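Griltus newsletter, August round-up

Bags, zips and the matter of the left hand

Readers who have been with us since February will recall that the bag problem was going to take a fortnight. It is now the middle of August. We would like to report that the fortnight went well.

For anyone who joined after that promise, the question is a simple one. A rigid box stays where you left it. A bag has opinions. Push one side and the other side moves, the strap you were planning to take hold of slides underneath, and the zip, which was a nice straight line when you wrote the plan, is now a curve with a fold across it. Most of the methods we had lying about assume that the thing being handled will keep its shape long enough to be handled. Soft luggage does not extend that courtesy.

The group at Penlow has been trying something modest. Their arms are taught by demonstration: a person guides the pair through the job, the movements and the camera views are recorded, and a policy is trained to copy what the person did. So far, so ordinary. The change is in what the policy gets to look at. The old version leaned heavily on the overhead view and treated the wrist cameras as a sort of garnish. The new one shifts its attention as the grippers come down, so that by the time the fingers are near the cloth it is working almost entirely from the close view.
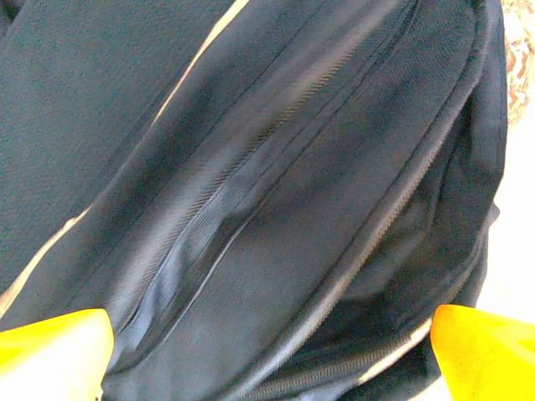
The reasoning is that from above, a dark zip on dark cloth is close to invisible, and the overhead camera will confidently give you a position for it that is out by the width of a finger. A finger is also, unfortunately, the width of a finger. Close up there are teeth, tape and stitching to go by, and the policy can correct itself on the way in. The price is that it loses all sense of where the rest of the bag has got to. The early runs featured some very precise work on the wrong zip.

The fix for that was dull and effective. Every 16 steps the policy is made to glance back at the wide view, check that it is still attending to the part it set out for, and carry on. Penlow calls this "the look-up". We had suggested several grander names, all declined.

On to the numbers. The training set came to 1,127 demonstrations, of which a fair share were recorded by people who had plainly stopped enjoying themselves. The test was 60 trials with bags that had been shoved into a new position before each go. With the overhead view in charge, the arms got hold of the correct zip and moved it in fewer than half of them. With the shifting view and the look-up, they managed it in roughly three quarters. Of the failures that remained, 8 were down to a strap getting in the way, and in those cases the arms went on tugging at the strap with great sincerity until somebody pressed stop.

There is a second result which we find more interesting, though it is harder to put in a table. Two arms turned out to be less than twice as good as one. The left arm was meant to steady the bag while the right one did the zip, and in the demonstrations that is what it did. In the trained policy it tended to arrive late, hold on to something vaguely suitable and then let go at the worst moment. The write-up describes this as "weak coordination under partial occlusion". Anyone who has moved a sofa with a relative will know it by other names. 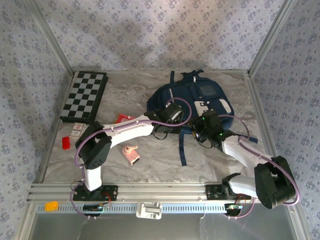 Nasrallah wrote in to say that the left arm is being blamed unfairly, and that in the Clornham trials the same behaviour went away once the demonstrators were told to hold the bag still for a full second before touching the zip. People do not bother with the pause, the letter went on, because they can feel that the cloth has settled, and a policy trained on cameras alone has no way of copying a feeling.

We passed this to Penlow, who replied that they had thought of it, and then, a day later, that they had not thought of it in quite that way. A fresh batch of demonstrations with the pause put in is being recorded now. Straps are to be left wherever they fall, on the grounds that tucking them in first would be cheating, and also that it takes ages.

We have been told to expect results in a fortnight.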